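Section 4: Re-zeroing the gripper after you swap fingers

Okay, so you've bolted the new fingers on and you're itching to run something. Hold off a bit! The arm still thinks it has the old pair, and I learned the expensive way what it does with that idea (sorry, Marichka, I still owe you a power supply).

Before you start: set the speed slider to 8 percent and keep a hand near the stop button. Everything below is done at that speed.

1. Open the Skoryk panel, go to Tool, and pick Fingers, long. If the list is blank, restart the panel. Mine needs that most Wednesdays.

2. Press Open Full and wait for the click. The readout should settle on 1048. A few counts either way is fine, but if you're off by more than 22, go back to Section 3 and check the linkage screws.

3. Press Close Empty, with nothing between the fingers. When they meet, hit Save Zero.

4. Stand your test piece on end in the middle of the table. I like something boxy with flat sides, because round things roll off and then you're on your knees looking for them.

Caution: don't use anything that's plugged in. Unplug it first, then move the cable out of the finger path.

5. Jog down until one finger is on each side of the test piece, near its base. Go slow here, and look at the gap from the side as well as through the wrist camera (the camera makes the near finger look huge and you'll misjudge it, I still do).
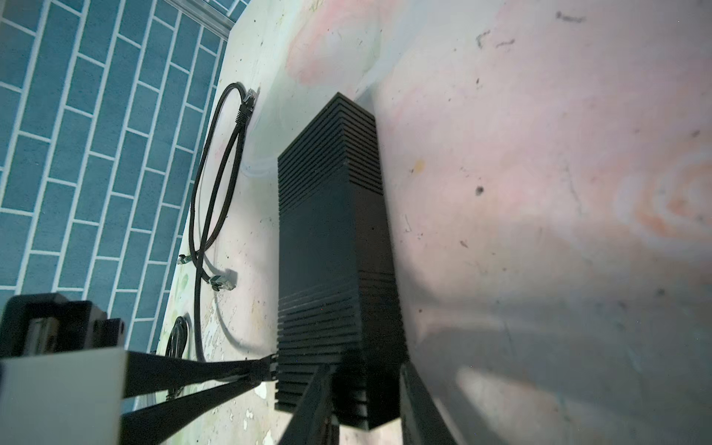 6. Close in small taps, never one long press. Stop as soon as both fingers touch. If one gets there way before the other, open up, nudge the arm sideways and try again.

7. Lift an inch, hold, set it back down. Do that a few times before you bring the speed up to 100.

Note: if the piece slips, wipe the finger pads before you touch the force setting. Orest cranks the force first, and that's how we got through so many pads in March.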